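Print this article | E-mail to a colleague
60 shares

4. What joint statements do and do not tell us

4.1 The claim

The literature on official visits tends to treat the joint statement as a result. Two leaders meet, a text comes out, and the text is coded as cooperation. We doubt this. A statement is cheap to write, most of it is drafted before anyone boards a plane, and the people who sign it are often gone from office by the time anyone could check whether it was kept. The Soter archive, which we use here, holds 1,389 such texts and is the best source available. It is still a record of what offices chose to publish, and it has been read too often as a record of what governments did.

The most quoted finding from Soter is that pairs of governments whose leaders meet more often also sign more agreements. We can reproduce this result. We are less sure it means anything. Governments that plan to sign an agreement arrange a visit in order to sign it, so the visit and the signature are one event counted twice. When we drop every agreement signed within a month of a visit, the link becomes weak, and in several of our tests it disappears.

4.2 Sample and coding

We drew 200 statements from the archive by chance and read each one in full. Texts longer than 600 words were kept whole, although earlier work cut them at that point. The cut matters more than it may seem. Promises with a date or a sum attached usually sit near the end of a statement, after the greetings, the shared history and the support for each other's membership bids. A coder who stops early will find a great deal of friendship and very little that could be broken.

Each promise was marked as firm or loose. A firm promise names an act, a responsible office and a deadline. Everything else is loose, including "will look into," "stands ready to" and the very common "agreed on the need for." Two of us coded separately and argued over the differences. We settled most of them, but we would not defend every mark. The phrase "in the coming period" gave us particular trouble, because in some foreign ministries it seems to mean this year and in others it seems to mean never.

We then looked for evidence that firm promises had been carried out: a law passed, a budget line, an office opened, a notice in an official journal. Where we found no evidence we coded the promise as not shown. This is a weaker verdict than broken, and readers should keep the two apart. Small governments keep poor websites.

4.3 The Velivdale and Skulleston talks

The case most often used to show that visits work is the set of talks between the regional governments of Velivdale and Skulleston on their shared border crossing. The usual account is a pleasant one. The two leaders met in April, spoke warmly, and announced a joint customs post. The post was later built. Yoo, the policy newsletter that made the case well known, called the meeting the turning point.

The papers give a duller story. Money for the post appears in the Velivdale budget before the visit was announced. The land on the Skulleston side had already been bought. What the leaders added was a name for the project and a promise of longer opening hours, and the promise of longer hours is the one part of the statement for which we could find no follow-up at all. If this is the strongest case for the visit as a cause, the weaker ones deserve a harder look than they have had.

A defender of the visit might answer that leaders' meetings protect a project that is already under way. A minister who has shaken hands on something in public will find it harder to cut. This is reasonable, and our data cannot rule it out. But it is a smaller claim than the one usually made, and testing it would call for a list of projects that had funding and no handshake. Soter does not have one, and we know of no archive that does.

Figure 2. Small yellow biscuit packet held upright between the two fingers of a black gripper.

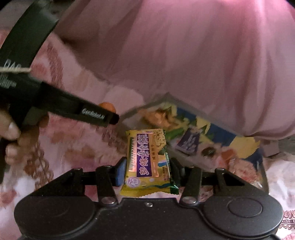
A-yeong Tak, in written comments on an earlier draft, objected that we ask too much of these texts. A joint statement, in Tak's view, is addressed first to the officials of the two sides, who read it as permission to pick up the phone, and a coding scheme built on deadlines will miss that use entirely. Tak also thought the April meeting had calmed a quarrel over fishing rights that never reached the page.

We take the first point more seriously than the second. If statements work as permission, there should be more contact between lower offices after a visit than before it, and the contact should involve the subjects named in the text. Meeting logs would show this. We asked both regional governments for theirs. Skulleston sent a partial list with no subjects given, and Velivdale declined. On the fishing quarrel we found no written trace either of its getting worse before the visit or of its cooling afterward, and we are unwilling to credit a meeting with ending something we cannot show was going on.

4.4 Limits

Our sample is small beside the whole archive, and it leans toward governments that publish in English. Statements issued after failed talks are rare in Soter, probably because failed talks seldom produce one. Any count of success that starts from published texts will therefore look better than it should, and that includes ours.

Comments (0) | Print | E-mail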